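How to refresh an oiled timber tabletop

Last updated: September
Print this page | E-mail this page

An oiled table needs attention when water stops beading on it and the surface starts to look dry and chalky. The job takes an afternoon of work and a few days of waiting. These steps suit solid timber that has been oiled before. If your table has a polyurethane or lacquer finish, oil won't soak in and you'll be left with a sticky mess. 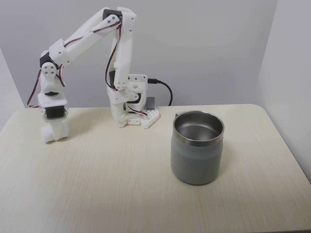
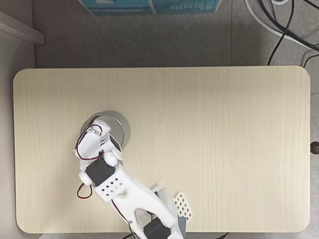

What you need

Hardwax or furnishing oil, clear or tinted
Sandpaper, 180 and 240 grit
A cork sanding block
Lint-free cotton rags (old T-shirts are fine)
Methylated spirits
Dust mask and nitrile gloves
A metal bucket with a lid, half filled with water

Step 1. Test the finish

Put a drop of water on the underside and another on the most worn part of the top. Wait 4 minutes. If the timber darkens under the drop, the old oil has worn thin and you can go ahead. Let the spots dry before sanding.

Step 2. Clean

Wipe the top with a damp cloth and a little dish soap, then again with clean water. Grease near the edges, where people rest their arms, may need a rub with metho. Keep metho well away from flames and open the windows. Leave the table overnight.

Step 3. Sand

Sand with the grain, never across it. Start with 180 grit only where there are rings or scratches, then go over the whole top with 240. Use light pressure at the edges and corners, which wear through quickly. Vacuum, then wipe with a barely damp rag.

Step 4. Apply the first coat

Stir the oil – don't shake it. Pour a small puddle and spread it thinly along the grain. After 15 minutes, wipe off everything that hasn't soaked in. Any oil left sitting on the surface will dry tacky and collect dust.

Step 5. Second coat

Wait until the first coat is dry to the touch, usually the next day, and repeat with half as much oil. Check the tin, as drying times differ between products and are longer in cool weather.

Step 6. Deal with the rags

Oily rags can heat up and catch fire on their own. Put them straight into the bucket of water and close the lid, or spread them flat outdoors, one layer thick, until they are stiff.

Step 7. Let it cure

Light use is fine after 3 days. Keep hot dishes, wet glasses and tablecloths off it until the curing time on the tin has passed.

Leonidas Petridis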